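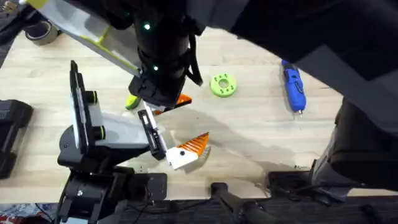
Last updated: October 29, 2021

The founder of Hedmont would prefer that I not use the word "green." She runs a company that sells laundry powder and dish soap in refill pouches, and she says the word has been stretched so far that it no longer tells a shopper anything. I came to ask whether her own labels do any better.

The one I brought with me said "plant-based." How much of the bottle comes from plants?

"Most of the cleaning part," she said. "The preservative doesn't. The scent is mixed." She turned the bottle over and read the back for a while. "It should say that more clearly. We're redoing it."

Redoing it when? She said the new labels were due in July and slipped. Her printer will not run fewer than 1,000 of any one design, and there was old stock to use up. I have heard this from other soap makers, and old stock does seem to last a long time when the new label is less flattering.

We moved on to the pouches. Hedmont says a pouch uses less plastic than a new bottle, and I have no quarrel with that. But the pouch is made of layers stuck together, and my town won't take it at the curb. Customers are asked to mail empties back. I wanted to know how many do.

"Fewer than we'd like."

Is there a number?

"There is, and I'm not going to give it to you, because it would look bad next to what we hoped for." She laughed, and I'll admit I liked her better for it. I would still like the number.

Refill stations are the other half of the plan. Barkeo, a small grocery chain, put Hedmont drums in its Alvarado store and lets people fill their own jars. The price there is 30 cents less per pound than the pouch. I asked who cleans the taps. "The store does. We send them a sheet." Has she gone to check? "Twice." Both visits were arranged ahead of time.

On ingredients she was firmer. Hedmont's website lists 129 of them across the whole line, each with its source. Aletti, a competitor, prints "100% natural" on the front and a much shorter list on the back, and she thinks shoppers are being taught to trust the wrong side of the package. "A long list scares people. Water and salt would be a short list, and it wouldn't get your shirts clean."

Maybe so. A long list is also hard to read, and I told her that I gave up somewhere in the enzymes. She said she could live with that as long as it was there for the people who need it, such as customers with allergies. Several write in every week, and she answers those emails herself.

Does the powder work in cold water? "On everyday dirt, yes. On grease, use warm." The pouch says "all temperatures." She said that was on the list for the new label too.

I bought a pouch on the way out, at full price. The empty one from last time is still under my sink.

We use cookies to improve your visit. By continuing to browse this site you accept our use of cookies. Accept | Settings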